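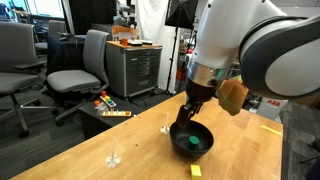 Attachment 1: black bowl on the wooden table, green cylinder inside.

Ticket: Dishwasher leaves white film and grit on bowls and glasses
Product: Neltico freestanding dishwasher, full size
Site: Cillthorpe, shared kitchen, ground floor
Status: Closed
Priority: Normal

Original report

The dishwasher in the ground floor kitchen has been leaving a white film on everything dark or see-through. It started in November. Glasses come out cloudy and the dark bowls have a chalky ring inside the rim. There is also fine grit in the bottom of mugs on the top rack. Plates on the bottom rack are better but not right.

We use the Shezi all-in-one tablets, one per load. The programme is the normal one, which shows 37 minutes on the display when set to quick and a good deal longer otherwise. Most people press quick.

No error code. The salt light is off. The rinse aid light comes on now and then and goes off again when the door is shut hard.

Please advise whether this is a fault or whether we need different tablets.

Support reply

Thank you for the report. Two separate things may be going on, so please take them one at a time and run a full load between each change.

Film that wipes off with vinegar is limescale. Film that does not wipe off with vinegar is usually etching on the glass and cannot be removed. Please put a little white vinegar on a cloth, rub one cloudy glass and let us know the result.

Grit on the top rack normally means the filter is not seated or the upper spray arm is blocked. Please check:

Take out the bottom rack. Turn the filter a quarter turn to the left and lift it out. It comes apart into a mesh cup and a flat plate. Rinse both under the tap with a soft brush.
Look into the well under the filter for glass, pips or labels. Wear a glove.
Put the filter back and turn it until it clicks. If it spins freely it is not locked.
Pull off the upper spray arm and hold it up to a window. Every hole should show light.

Please also tell us the water hardness for your area and what the hardness setting on the machine is. To see the setting, switch on, hold the start button until the display changes, and read the number. The range is 0 to 8.

Update from site

Vinegar test done. The glass came clear where it was rubbed. The ring in the bowls came off too.

Filter was not locked. It had been put back at an angle and there was a gap along one side. The well had a plum stone in it, part of a jar label and a lot of grey sludge. All cleaned out. The filter now clicks.

Upper spray arm had 3 blocked holes. Cleared with a cocktail stick. One of the blockages was a sesame seed.

Hardness setting reads 0. The water company's page for our postcode gives the hardness as 21 in German degrees, if that is the right scale to use.

Ran one full load on the normal programme. Grit is gone from the mugs. Film is the same as before on the items which had not been wiped.

Support reply

That is the right scale. A setting of 0 turns the softener off completely, so the machine has been washing in untreated hard water. The salt light is also switched off at that setting, and you would not have been warned even with an empty salt tank.

The setting does go back to 0 after some types of power loss. Has there been any electrical work in the building?

Please do the following, in this order:

Unscrew the salt cap in the floor of the machine. Check the level with a torch. There should be salt visible below the neck and the tank should be full of water. Water in the tank is normal.
Fill with dishwasher salt using the funnel. Do not use table salt or cooking salt. Some water will spill out.
Wipe round the neck and tighten the cap fully.
Start a rinse programme straight away. Salt left on the steel floor will mark it.
Set the hardness to 5. This covers the range your supplier quotes.

All-in-one tablets contain some softening agent but not enough for water as hard as yours. You can go on using them, but the salt tank must be kept filled as well. Long programmes also suit them better. On quick, a tablet often does not dissolve fully and part of it ends up on the dishes.

Update from site

Yes, the consumer unit was replaced in the autumn. The power was off for most of a morning. That fits with when the film started.

The salt tank had water in it and no salt at all. It took nearly a full bag. The funnel was missing, so a cut-down squash bottle was used. Rinse programme started at once.

Hardness set to 5. The salt light came on and then went out partway through the second load.

The salt cap had a split in the rubber seal. It seems to tighten but the seal does not look good. Is this a problem?

Support reply

Yes, please replace it. If the seal leaks, salt water gets into the wash and leaves a film that looks much like limescale. It also rusts cutlery. The seal is sold with the cap as one part. Cikorau stock it and can post it to site. A spare funnel can go in the same order.

While you wait, the machine can be used. Check the cutlery for brown spots.

On the rinse aid light: if it changes when the door is shut hard, the cap on the dispenser is probably loose or the float is sticking. Fill to the max line, close the lid until it snaps, and mop up any spill to avoid foam.

To clear the scale already in the machine, run it empty on the hottest programme with a dishwasher descaler. Do not put vinegar in the salt tank.

Update from site

New cap and funnel arrived from Cikorau and the cap is fitted. The seal sits flat. The old cap has been thrown away.

Descaler run done on the hottest programme with the racks in. The door edges and the heating end of the tub look much brighter.

Rinse aid topped up. The lid had not been snapping shut. There was dried rinse aid under the catch. Cleaned with hot water and the light has behaved since.

No brown spots on the cutlery apart from one old peeler that was rusty already.

Two loads since then, both on the normal programme. Glasses clear. Dark bowls have no ring. A notice has gone up on the cupboard door asking people to leave quick for lightly used cups and to scrape plates first.

Can be closed from our side.

Support closing note

Cause 1: hardness setting returned to 0 after power loss, softener off, salt tank empty.
Cause 2: filter not locked, food particles recirculated, upper spray arm partly blocked.
Also found: split seal on salt cap, residue under rinse aid catch.
Parts used: salt cap with seal, funnel.
No engineer visit needed.

After any future power cut, check the hardness setting before the next load. If the film comes back with the setting still at 5 and salt in the tank, reopen this ticket.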